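**Floating floor installation** is a method of laying a floor in which the boards are fixed to each other and held to the subfloor by weight alone. It is used mainly with engineered wood, laminate and some types of cork. The other common methods are gluing down and nailing down.

## Subfloor

The subfloor must be flat, dry and firm. Most makers state flatness as a greatest allowed gap under a straightedge, and high spots are ground down before any filler is poured. Concrete is covered with a moisture barrier, with the seams lapped and taped. Old adhesive may be left in place if it is sound.

## Joints

Early floating floors used a tongue and groove with a bead of glue along the groove. Click joints later replaced glue in most home work. The Eichhorn joint, a folding type, is closed by lowering the long edge at an angle; the Nellgate joint is closed flat with a tapping block. Boards with different joints cannot be mixed in one floor.

## Expansion gap

Wood swells across the grain as the air becomes damper. A gap of 10 mm is left at walls, pipes and door frames – baseboard or trim covers it later. Wide rooms may need a break in the floor, usually placed at a doorway. Kitchen islands and other heavy fixed units are set on the subfloor, and the boards are cut around them.

## Underlay

Underlay evens out small faults and reduces footstep noise. Foam of 2 mm is common under laminate, while cork or felt of 4 mm is used where sound between floors matters. 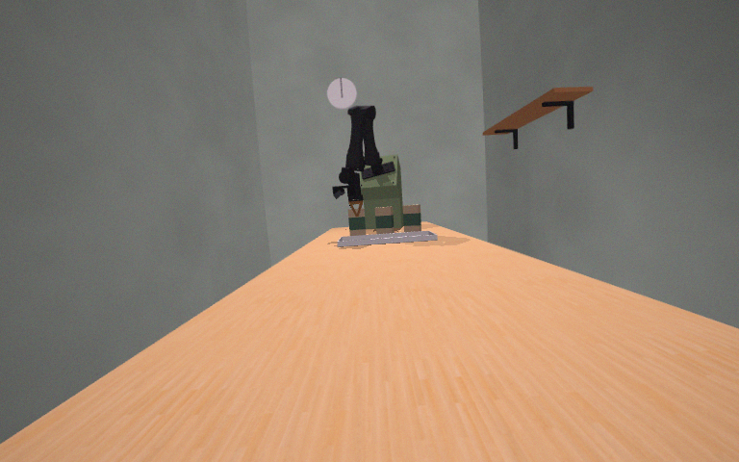

Soft underlay lets the joints flex under load and can cause them to open, so thicker material is not always better.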